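FOR IMMEDIATE RELEASE
11 Nov 2022

Altilholm opens kitchen remodel planning service, first homes booked for spring

CLATIA – Altilholm, the cabinet and countertop company, is now taking bookings for a new planning service for people redoing a kitchen in a house they already live in. Flat fee. One visit, one drawing set, one written price. Sign-ups open today through the Clatia showroom and by phone.

The service is called Purves. It covers kitchens up to 192 square feet. Bigger rooms can be done too, but those are quoted one at a time and take longer, so call first.

What the fee buys: a home visit to measure, a floor plan, a cabinet list with every box and filler on it, a counter layout showing where the seams fall, and a price good for four months. The fee is $612. If the customer goes on to order cabinets from Altilholm the full $612 comes off the order. If they don't, they keep the drawings and can take them to any builder they like. No follow-up calls unless asked for.

Why now. The company ran a mail survey of past customers in the summer and got 1100 cards back. The biggest complaint was not the cabinets. It was the weeks before the cabinets – the waiting, the three different prices, the drawing that showed a window where there is a door. A lot of people wrote on the back of the card. One wrote "I would of paid extra for somebody to just come and measure." That card is pinned up in the showroom office and is more or less how this service got started.

How a booking works

Call or stop in. Pick a visit slot. Mornings go fast, afternoons are easier to get, Saturdays are limited to houses inside the Clatia town line. The measuring visit takes an hour and a half in most kitchens. Empty the cabinet under the sink, please, and have the door to the basement unlocked if the plumbing comes up that way. Nothing else needs to be moved.

Drawings come back in ten working days. Then a sit-down at the showroom or over the phone, whichever suits, to go through the plan line by line. One round of changes is included. A second round is $75. Moving a sink or a gas line counts as a new plan, and is billed that way, but the customer is told before any work is started on it.

Cabinet lines

Three cabinet lines can be planned under Purves at launch. The basic line is a flat door in white or oak. The middle line, Skukden, is a framed door with a raised panel, painted, in six colors including two grays. The top line is made to order and has its own price book. Skukden is expected to be the big seller, it was last year too, and showroom stock of the grays has been built up ahead of the opening.
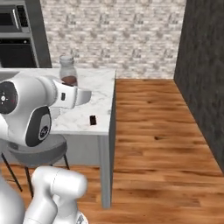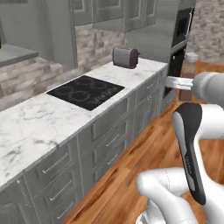 Marble counter with a black induction cooktop set in, gray raised-panel cabinets below (second picture).

Counters are priced seperately from cabinets on every quote. This is a change. Under the old system the two were rolled together and a customer could not tell what a switch from stone to laminate would save them. Now it is one line each, plus a line for the cutouts, plus a line for delivery. Edges are a square or eased profile at no charge, anything fancier is extra and is listed by the foot.

On stone – the company would like customers to know that marble stains and etches, lemon juice and wine being the usual culprits, and that sealing helps with the first and does very little for the second. People order it anyway and most are happy with it. But a sample piece goes home with anyone who is thinking about it, to be left by the stove for a week and treated badly. Return it or don't.

Cooktops, ovens and other appliances are not sold by Altilholm and are not part of the fee. The plan will show the right opening for whatever model the customer has picked, so have the spec sheet ready at the visit if possible. Customers switching from gas to induction should ask an electrician to look at the panel before the drawings are final. Older houses in the east end of Clatia often need a new circuit run and it is a lot cheaper to find out early.

Installation

Altilholm crews install within the county. Outside the county, cabinets can be delivered flat or built, to the garage or the front room, and the customer finds their own installer. The drawing set is written so any competent installer can work from it. Wall numbers on the drawings match the numbers on the boxes.

Current lead time from signed order to delivery is nine weeks for the basic line and eleven for Skukden. Made to order is longer, ask. Customers hoping to cook in a new kitchen by Easter should have thier visit done before the end of November. After that it gets tight.

Two things the service does not do. It does not pull permits, and it does not cover moving walls. A customer who wants a wall out should have that settled with a contractor first and then book the visit. The measurer can't draw to a wall that might not be there.

Showroom changes

The Clatia showroom will be partly closed for four days next week while the front displays are changed over. The sample library and the order desk stay open through the side entrance. Parking as usual. The old display kitchens are being sold as they stand, boxes, doors and tops, cash or check, buyer to haul. Measure before coming. No holds and no returns on display pieces, and hinges may need adjusting.

The discount for people who already bought from the company still applies and can be used together with the fee credit. Bring the old order number, or just the street address, the desk can look it up.

Gift bookings are available. A paper voucher for the visit and drawings, good for a year, can be picked up at the order desk or mailed.

About Altilholm

Altilholm makes and sells kitchen and bath cabinets from its shop and showroom in Clatia. The company builds all three of its cabinet lines in the same shop and cuts its own laminate tops. Stone is cut by an outside yard to Altilholm templates.

Press and trade questions to the showroom office, weekdays until five. Price lists and door samples available to press on request.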